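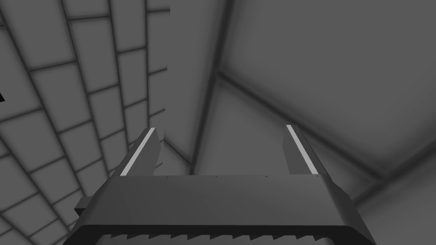
Does an open day give you usable data about how people drive a robot arm?

It gives you plenty of data, as long as you log everything from the start and accept that the people in the chair are visitors, with kids tugging at their sleeves and a bus to catch.

4. The Open Day at Karaki

4.1 What we set up

I should say up front that I was the person standing next to the screen for most of the day, so what follows is part results and part what I remember of it. Lama Najjar kept written notes at the same time, and where her notes and my memory disagree I've gone with the notes.

The open day was held on Sunday, December 16, 2018, in the ground floor hall at Karaki. We had one station. A visitor sat down, got a hand controller and a pair of foot pedals, and drove a simulated arm through Trisimar, our teleoperation software. The only view they had was the wrist view, looking out along the gripper from behind the fingers. I wanted to offer a second, wider view too (I still think we should have!), but Samer Mahasneh argued that the whole point of the study was to find out how people cope without one, and he was right about that.

Each visitor got a free look-around period first, then a reach task, then a grasp task. The look-around period had no goal at all. We just said "move it, turn it, see what you bump into," and most people were happy to do exactly that. We logged the arm pose, the pedal state, and the gripper opening for every session, 110 sessions in all, and those logs are what Section 5 is built on.

4.2 The room

The virtual room is a plain one. Chepkoech Khaemba built it over a couple of weeks in April for a different project, Bravard, and we borrowed it more or less unchanged. It is all grays, with some of the wall surface tiled and some of it left smooth. We had talked about adding color and a few bits of furniture so it would look nicer to the public, and we dropped the idea when we saw how much easier it made the look-around period. Give people a red chair and they'll steer by the red chair.

The tiles turned out to matter more than I'd guessed. When the gripper faced the tiled surface, visitors could judge their own motion from the grout lines sliding past, and they corrected small drifts without being told to. When they faced the smooth part, several of them let go of the controller and asked me if the program had frozen. Jennylyn Bautista, who was running the sign-up table and watching over people's shoulders, picked up on this before I did and started writing down which way the arm was pointing each time somebody asked. That little list is the reason we have a "surface faced" column in Table 3 at all.

Figure 4 is a wrist view from the look-around period, with the fingers open and nothing between them. For a newcomer the hard part is the corner. You get a tiled wall on one side and a plain one on the other, and because the arm can roll, the line where they meet doesn't have to stay upright on your screen. People who fly drones or play a lot of games shrugged this off. Everybody else tilted their heads, me included the first time I tried it.
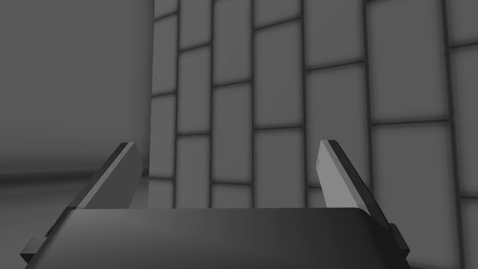
We counted a roll correction whenever a visitor turned the wrist back toward level after drifting off it, and over the whole day that came to 1688 corrections. Of those, 776 happened in the look-around period, before we had asked anyone to do anything in particular. I found that really striking. We never mentioned level, we never drew a horizon on the screen, and people went looking for one anyway. Samira Shboul did the counting from the logs with a fixed threshold, and she re-ran it with a looser one to make sure the pattern didn't fall apart (it didn't, see the appendix).

4.3 Things that went sideways

A few problems are worth owning up to. The pedals were too stiff for small children, so any child who couldn't press them had a parent's foot helping, and we marked those sessions and left them out of the timing analysis. There were 20 of them. The line also got long after lunch, and I know I hurried people through the look-around period then. The logs show it clearly enough: the early sessions run longer than the afternoon ones, and I'd be wary of reading much into that difference.

Then there was the talking. Visitors waiting their turn gave advice to whoever was in the chair, loudly and often wrongly, and by the middle of the day most people sat down already knowing which pedal opened the fingers. A proper lab study would have kept them apart. We left it alone, partly for lack of space and partly because it was fun to watch, and we treat session order as a covariate in Section 5 to soak up some of it.

The grasp task suffered the most from this, so I report it separately. The reach task held up better, and the next section starts there, with the time each visitor took to bring the open gripper to the first marker.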